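Butcher-block top cupping after oil finish, which side to seal?
Posted in Woodworking and Finishing, 12/13/22
538 views

kirulik_shop
I have a butcher-block work surface, edge-glued strips, sold unfinished under the Lellelska name. I sanded it and put 4 coats of oil on the top face and edges. The underside is bare. Since the heating came on, the top has gone concave across the width. With a straightedge laid across the grain I can slide two business cards under the middle. The length is still flat.

It is held to a metal frame with screws through plain round holes. 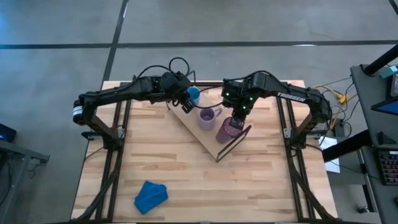
My questions are whether oil on the bare underside will pull it back, and whether the round holes are part of the problem. I would prefer not to plane it. The shop that sold it says movement is normal and will not say more.

ridgeway2646
Finish both faces the same. With one face bare, the two sides gain and lose moisture at different rates, and the panel bends toward whichever side is drier. Oil slows moisture exchange but does not stop it, so expect some seasonal movement either way.

Take the top off and stand it on edge with air on both faces for 2 weeks. Do not oil the underside while it is still cupped. Check it with the straightedge every few days, and when the reading stops changing, coat the underside to match the top, end grain included.

The round holes are a separate fault. Wood moves mostly across the grain. Keep one row of holes round to locate the top and slot the others across the width. Use pan-head screws with washers, snug enough that the washer can still slide. If you tighten the screws to force the cup out, you risk opening a glue line.

clirusau
Had this on a kitchen counter. Flipped it over and left it till March and it went mostly flat. Never slotted anything. Check that there isn't a heater vent under it.

kirulik_shop
No vent, but there is a baseboard heater on that wall. Top is off and standing on edge now. Will slot the holes before it goes back on.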